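Section 16: Finding Older Posts and Photos on Your Ovside Profile

Ovside keeps everything you have shared since you opened your account, including posts you have hidden from your profile. Use the steps in this section to find an older post or photo, narrow a long list of results, and save a search you expect to run again. The steps are the same in the phone app and in a web browser unless a note says otherwise.

Before you start

Sign in to the account that made the post. If you manage a page as well as a personal profile, check the name at the top of the menu. A search run from a page does not return items from your personal profile.

Search your own posts

1. Open your profile and tap the three lines in the upper corner.
2. Choose Activity, then Search My Posts.
3. Type one or two words from the post. Short searches work best. If you wrote "Drinks at Drakos with the team," search for Drakos and leave out the rest.
4. Tap Search. Results appear with the newest first.
5. To reverse the order, tap Sort and choose Oldest.

Note: Search looks at captions, place names and the names of people you tagged. It does not read comments other people left under your posts.

Narrow the results

A common word can bring up hundreds of items. One test account returned 454 results for "lunch." To cut the list down:

1. Tap Filters above the results.
2. Under Type, select Photos, Videos or Text.
3. Under Date, choose a year, then a month such as February.
4. Under People, enter a full name. For example, Styliani Triantafyllou shows only items where that person is tagged.
5. Tap Apply.

Filters stay on until you clear them. If a later search comes back empty, tap Clear All and try again.

Save a search

1. Run the search with the filters you want.
2. Tap the bookmark next to the search box.
3. Enter a name for it, up to 55 characters, and tap Save.

Saved searches are listed under Activity. They are private — friends and followers cannot see them.

Caution: Deleting a post from a saved search deletes it from your profile too. Deleted posts stay in the trash for 16 days and are then removed for good.
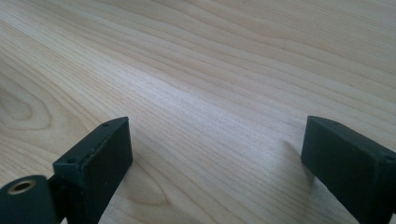

Can I search photos that a friend posted?

Friends' photos come up when the friend has shared them with you and search is turned on in their privacy settings. Go to the friend's profile, tap Search This Profile, and follow steps 3 to 5 under "Search your own posts."

If an item does not appear

Check the spelling of the place name first. Posts tagged Plonham will not come up under a nickname for the town. Photos brought over with the Fastosier import tool may have no caption, so look for them by date. New posts can take up to 2 hours to show in search.

For items in the trash, see Section 17.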